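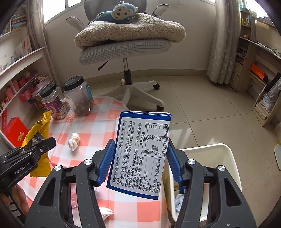 A small carton held between the ribbed pads of a hand-held gripper.

Gripper demo at an open day: worth the trip?

Skarine has an open day coming up and they want 15 dollars a head. The flyer says "see tomorrow's automation at work." I went to one of these in April at another place and came home with a tote bag. Has anyone been? Do the grippers do anything, or is it somebody tidying a table and calling it the future?
Filipa Barros
May 26, 2026

Bolard
went last year its fine. parking is bad, get there early

Duarte Patrício
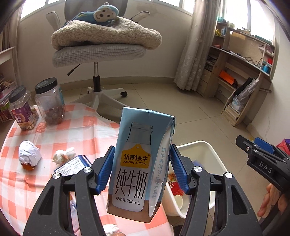 My problem with these demos is who is doing the work. With the hand-held kind a person supplies the arm, the eyes and the decisions, so don't let anyone sell it to you as a robot clearing up by itself. Ask what happens when there's no hand on the handle. I'll give them this much, the finger pads have ribs on them and a 200 mL milk carton can be held upright by its sides, which is a fair thing to show. A full one and an empty one are different jobs, though, so ask which they're using. I asked the presenter how many drops they get in an hour and was told the Sivard people would email me. That was 12 weeks ago. If you go, skip the talk and stand near the table for 5 minutes. I wouldn't pay 15 for it, but Antunes runs a free one.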